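Whose Rules Does a Simulated Gripper Follow?
Project report, Robot Practice module
By Jalen Blackwood (with Hefin Edwards, who wrote most of the logging code)

So our project started as a grasping project and slowly turned into a paperwork project, and I ended up liking the paperwork more than I expected! The plan was to have a simulated gripper pick up small objects. Then Hefin asked what our force limit was, and I said "whatever works," and that was the end of the plan.

We read through the lab handbook (the Flundell rules, named after the room they were written in) and found that almost everything in it assumes a real arm. Stay out of the marked area, check the stop button, log who has the key. None of that makes sense when the arm lives on a laptop. But some of it does carry over, and we sorted out which parts and wrote our own short set, which we call the Surkel sheet.

The rules that survived all the arguing:

Every run gets a saved config before it starts, including the random seed. If you change a setting halfway, it's a new run.

Failed grasps stay in the log. I wanted to drop the silly ones, where the object shoots off sideways, and Hefin said no. He was right – those told us our friction value was way too high.

The gripper obeys the same limits a real one would. We stopped every attempt after 600 time steps, even if it looked close to working.

Someone who didn't write the code has to repeat a run from the notes alone. This one hurt. My first set of notes failed 2 times in a row and I had to rewrite the whole setup section.

In total we logged 2853 attempts, and 234 of them had to be thrown out under our own first rule, which was annoying but fair. The config files had been edited after the runs started (by me, mostly).

Views from the gripper go in the log too, saved before the fingers close. Our old logs only had numbers, and you can stare at a column of joint angles for an hour without noticing that the ball is sitting too low.

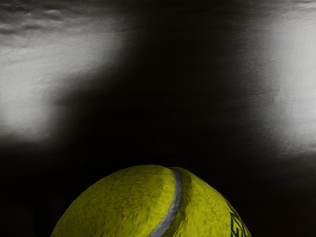
Dondau, December

With the tennis ball we had a long talk about what "in position" should mean. The ball is below the opening and between the two fingers, which sounds fine, but our sheet didn't say how far below was okay. Now it does. We also added a line about which part of the view has to be sharp – the felt and the seam, in our case, and the fingers can blur as much as they like.

Next term we want to try the sheet on Dumitrescu, the other group's simulator, which handles contact in a different way. I think the seed rule will need new wording, and Hefin thinks the time limit will too.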